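4.3 Open day: drawer demonstration

1. Keep visitors 3 m from the robot. Tape the line before the doors open.

2. Clear the floor in front of the cabinet. Check that no cable lies under a foot.

3. Start the drawer routine. The left hand takes hold at the blue drawer fronts. The right hand stays open, clear of the floor.
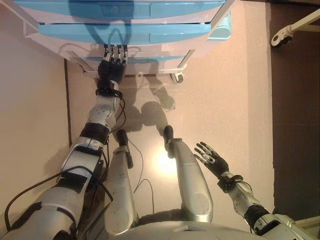 4. Stop the routine

Press Stop on the Skirkero panel and wait 5 seconds.

CAUTION: Do not reach between the hand and the drawers.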